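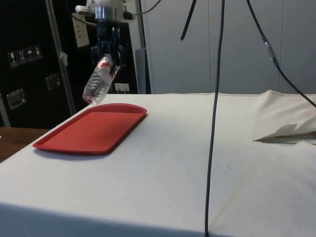
Red tray, white cloth, water bottle held up at a slant.

16 November 2025

Sunday, so the building is quiet and I can spread out over two benches with nobody wanting the vise. Writing this up while I still remember which things I meant to fix and which things I only grumbled at.

The job today was the table, mainly: what goes on it, what it's covered with, and whether the tray and bottle pair is good enough to be our standard "clear up after lunch" setup. Paora wants the object list frozen before he goes on leave and I keep reopening it, so this is me trying to be good.

The cloth first, because I've been rude about it for months. It's the same off-white one we've had since July and it has had a hard life. There are faint smudges and creases, plus a yellowish stain near the front that I'm going to blame on tea until somebody proves otherwise. I ran it through the hot wash at home last weekend and it came back softer but not a whole lot cleaner. I did think about ironing it. Then I thought about who would be looking at it, and put the iron away again!

The bigger problem is how it lies. I can get the middle pretty smooth with the flat of my hand, but then all the slack goes somewhere, and it's always to one side or the back, where it humps up. If I pull from the front the cloth slides over the edge and I've got more hanging down than I wanted. Ultan's suggestion (left on a sticky note, very politely) is a strip of double-sided tape along the back of the table. My worry is that we'd never get it off again. I'd sooner sew a hem with a bit of curtain weight in it. I have the weight in a drawer at home, I think, under the Christmas ribbon.

Trays. I had three to choose from and went with the red cafeteria one. Reasons, such as they are:

It's bright, so you can find it from across the room and it doesn't vanish into the cloth like the cream one did.

The rim is raised all the way around, so a bottle that lands in it ought to stay in it. The old Pluruneck tray is practically a place mat. Lovely to look at, useless for anything round.

It has proper flared ends, so it's easy to carry with both hands. I've been shuttling it back and forth to the sink all day and I like it more than I expected to.

Against it: glare, a little, if I leave the left lamp on. Turned the lamp off. Done.

I'm setting the tray at an angle on purpose, and please leave it that way if you use the table after me. Square to the edge looks neater but no one puts a tray down square in real life. I tried to do it without thinking, just walked up and put it down, and it came out crooked every time.
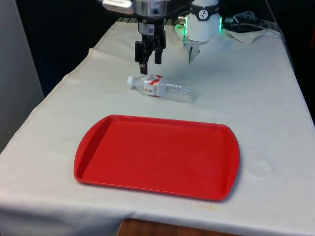 Tray up front, bottle lying behind it with the cap to the left.

Bottles! I've gone round and round on these. The Mendov squash bottle is a nice shape but the plastic is so thick it's practically furniture. The Grorero one has a sports cap and everybody who picks it up fiddles with the cap. So it's the plain clear water bottle with the red and white label and the white screw cap, which is what people really do leave lying around in here. I found two under the window bench this morning without even looking very hard.

A few notes on the bottle, for whoever restocks:

Leave the label on. I peeled one to see and a clear bottle on a white cloth is miserable to spot, you just get a few shiny ridges and some guesswork. The label makes it a bottle again.

Cap on, done up tight. With the cap off they crumple if you so much as look at them.

On its side is the harder start and I'd like more of those. Standing up is too polite. After a real lunch, half of them are lying down.

Went through 14 rounds of laying the table out before I was happy with the spacing. What I ended up with is tray toward the front, bottle farther back, and enough bare cloth between them that you have to properly lift the thing over and can't just nudge it in. I had them closer at first and it felt like cheating.

Storage: the red tray now lives on the second shelf, on top of the cloth, folded in four. Spare bottles in the crate marked 715. I know that's the old crate number and it means nothing any more, but it's written on in paint and I'm not sanding it off on a Sunday.

To do, me: hem and curtain weight. Find out if the tray comes in a set of 5, because if this one cracks I have to start the whole argument over. Rinse the spare bottles.

To do, Paora: sign off the object list, and please don't add a fork. I saw the fork in the margin. We can talk about the fork after the leave.

To do, Ultan: tape is fine as a trial on the little table, not this one. Also your sandwich box is in the fridge and has been since Tuesday.

Total we said we'd aim for across all the lunch layouts was 2,000, and I don't want to get halfway there and then swap the cloth for a clean one, so if anybody has strong feelings about the stain, let me have them this week.

Lamp off, sink wiped, back bench still a mess (mine, leave it).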